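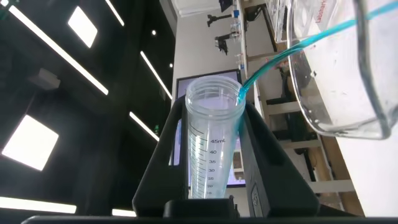 Koltell 50 Travel Backpack

A carry-on backpack for trips of a few days to two weeks. The Koltell 50 opens flat like a suitcase and has a separate shoe pocket at the base. Shoulder straps tuck behind a zip panel when you check the bag or put it on a bus rack.

Capacity: 50 liters
Outside pockets: 3
Item number: 2165
Colors: Nitetti gray, Wada green

The hip belt comes off. Laptop sleeve fits most 15-inch models. Rain cover sold separately.

Airlines set their own cabin limits, so check yours before you fly. Packed full, this bag may be too deep for smaller regional planes.

Orders placed by noon Friday ship the same day from our Conarden warehouse. Unused bags can be returned with tags attached.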